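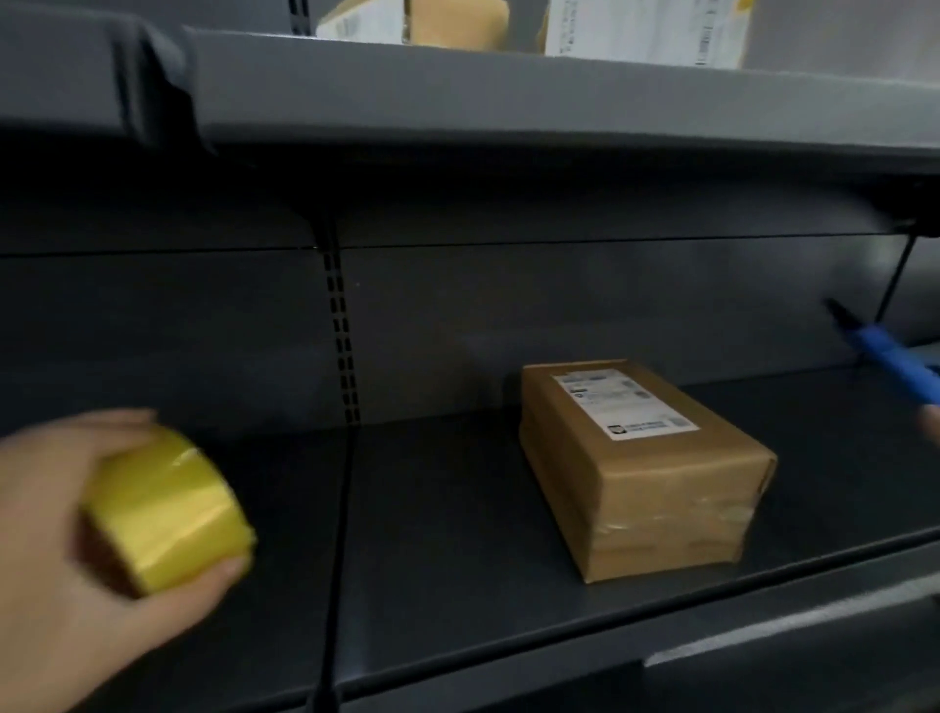
Marker, tape and a parcel at the practice shelves, Praltside workshop.

About Uvance

We're a shared robotics workshop in Praltside, and what we build is robots that can put things on shelves and take them off again. It sounds small. We've been at it long enough to know it's a whole world, and we love it!

Uvance began in Erdal Eren's garage with one arm on a bench, a secondhand power supply and a lot of extension cords. Erdal wanted a machine that could sort the parcels for his brother's bike parts business. Ognjen Radulović came by to borrow a drill, saw the arm drop the same box over and over, and stayed until two in the morning rewriting the grip code. By the following August there were too many people in the garage to close the door, so we rented the unit we're in now.

Today there are 27 of us. A few are engineers by day, but we also have a baker, two nurses, a retired tram mechanic and some high school students who solder better than the rest of us put together. Everybody has a key and everybody sweeps.

What we're building

Our main project is Lodano, a two-armed robot on a wheeled base. The base is a hospital cart, the arms are printed and machined in the shop, and the wiring has been redone 4 times (the current colour coding is Ognjen's and he will defend it). Lodano's job is everyday shelf work: pick up a box, turn it so the label faces the right way, put it down square, move along to the next one.

Naciri is the software side. It takes what a person does with their hands and turns it into examples that Lodano can learn from. We work at ordinary metal shelving with the sort of things you'd find in any back room, and we do the same simple jobs many times with small changes. Slide the box left. Swap the marker to the other hand. Put the tape down first this time. So far we've kept 1,553 good examples out of 2,166 tries, and the ones we didn't keep have taught us plenty as well.
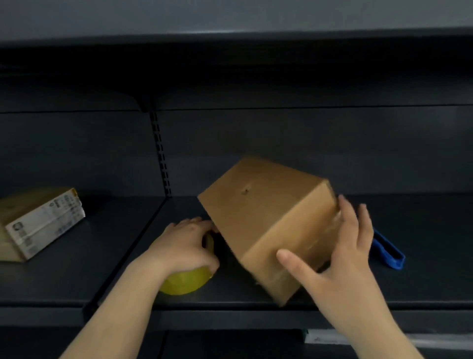
Two-handed moves are our favourite problem at the moment. People do them without thinking. One hand steadies, the other tilts, and somehow both know when to let go. Round things and square things need quite different handling, so we mix them up on the same shelf and try not to make it too tidy. Lodano can manage a box on its own pretty well now. Give it something that rolls at the same time and you'll see a very polite machine get very confused. We're working on it, and every month it gets a bit less confused.

How we work

We keep things cheap and fixable. If a part breaks, we want to be able to make another one that same evening. Drawings and code are free to anyone who asks, including the embarrassing early versions. New members start by shadowing someone at the shelves, then pick a job from the whiteboard. You don't need to know how to program. Some of our best ideas about grippers have come from people who had never touched a robot before, and the baker's suggestion about dusting the finger pads is still in the build notes.

We do have a few house rules. Safety glasses at the mill, long hair tied back, and the big red button gets tested before anyone powers up the arms. Label your leftovers in the fridge.

Come and see us

Open night starts at 6:30 p.m. and usually runs until somebody remembers they have work in the morning. Kids are welcome with a grown-up. Bring a project if you've got one, or just come and have a go at the shelves. Erdal does the tour and Ognjen makes the coffee, which is strong.

The entrance is down the laneway, through the green roller door. Knock loudly if the compressor is running.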